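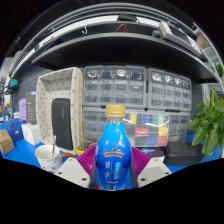
Abb. 2: Flasche zwischen den Fingerpolstern des Handgreifers

4.2 Greifen von Hand vorführen

Jetzt wird es spannend – der Hadach lernt von Ihrer Hand! Planen Sie pro Aufgabe 14 Durchgänge ein.

1. Handgreifer öffnen und die Polster links und rechts an die Flasche führen.
2. Langsam schließen, bis beide Polster anliegen.
3. Aufnahmetaste drücken und 2 Sekunden stillhalten.
4. Flasche anheben, am Ziel absetzen, Greifer öffnen, Aufnahme beenden.

Hinweis: Mug, Kartons und Kleinteile dürfen auf dem Tisch bleiben. Variieren Sie ruhig den Startpunkt – so greift der Roboter später erstaunlich sicher!

VORSICHT: Finger nie zwischen die Backen halten.

Fragen? Support Odukoya, Durchwahl 232 | © Odukoya | Nach oben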